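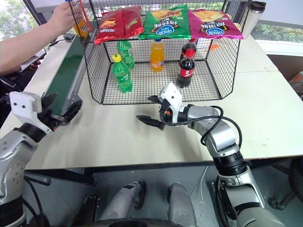
Do Smaller Bags Make People Eat Less?
Cletus Baptiste, Consumer Habits, final report
2023-08-30

The claim I wanted to test shows up in a lot of health advice: buy snacks in small packs and you will eat less. I had doubts going in and I still have them, but for different reasons.

I asked 58 students in the Riis dorm to keep a snack diary for two weeks. In week one they bought chips and soda as usual. In week two they were told to buy only single-serve sizes. Of the 58, only 32 handed in both weeks. That is a bad return rate, and I suspect the people who dropped out were the ones who snacked most.

The diaries gave me 384 entries. On paper, 27 of the 32 students ate less in week two. That sounds like a win for small packs until you read the entries. Several people wrote down "one bag" without a size. Others skipped whole evenings in week two, and I doubt they had stopped being hungry – more likely they were tired of writing.

Price is the other problem. The small packs cost more per ounce at the campus store, so students on a budget may have cut back for that reason alone. My survey did not ask. It should have.

I also think keeping a diary changes what people do. One student told me she put back a soda so she would not have to log it. I had no group that kept a diary without changing sizes in the second week, so I can't separate the two effects.

My result agrees with the advice, and I would not trust it. If I ran this again in November, I would collect receipts and wrappers and leave the diary out.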